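**Polota to open Misdale showroom for small-home storage**

MISDALE, 2024-11-29 — Storage maker Polota will open a showroom on Cuervo Street in Misdale, its first outside the workshop where the company has built cabinets and wall units since it was founded. The showroom takes over the ground floor of the former Bideck paint store, which closed in September.

The space covers 1,000 square feet and will carry the company's full range of wall storage, base cabinets and closet fittings. Visitors can open the doors, try the pulls and take home samples of every finish. A planning desk at the back will be staffed during all opening hours, and customers who bring their room measurements can leave with a drawing and a written price on the same visit.

Polota sells mainly to people in apartments and older row houses, where walls are short and floors are rarely level. Until now most orders have come in by phone or through the company's website, with customers choosing finishes from a printed card.

"People kept asking to see a door before they bought twelve of them," said Corentin Besnard, managing director of Polota. "A card gives you the color. It doesn't tell you how a hinge feels or how deep a shelf is once your own plates are on it. We should have done this sooner, but we needed the right building, and the Bideck store has a loading door on the alley that lets us bring full-size units in without taking them apart."

The company will hire for the showroom from the Misdale area. Openings include planners, a delivery scheduler and an installer's assistant. Cabinet making stays at the existing workshop, and delivery times for current orders will not change.

Polota will also begin offering an installation service with the opening. The service covers addresses within 50 miles of Misdale and includes removal of old cabinets when this is requested at the time of order. Customers who prefer to do the work themselves can still order units flat-packed with hardware and a drilling guide. Replacement hinges and pulls will be kept in stock at the counter — including parts for ranges the company no longer makes.

During the first month, planning visits to homes in Misdale will cost $75, which is taken off the price of any order placed afterward. Planning at the showroom desk is free.
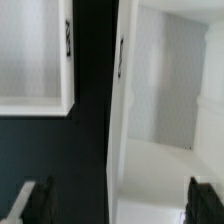
Do customers need an appointment to use the planning desk? Walk-ins are welcome at any time the showroom is open, though home visits must be booked at least 3 days ahead.

Street parking is available on Cuervo Street, and a short-stay loading space behind the building is reserved for customers picking up orders. The entrance is step-free.

Polota designs and builds storage for small homes. The company sells direct to homeowners, renters and landlords.

Press contact: Corentin Besnard, Polota, Cuervo Street, Misdale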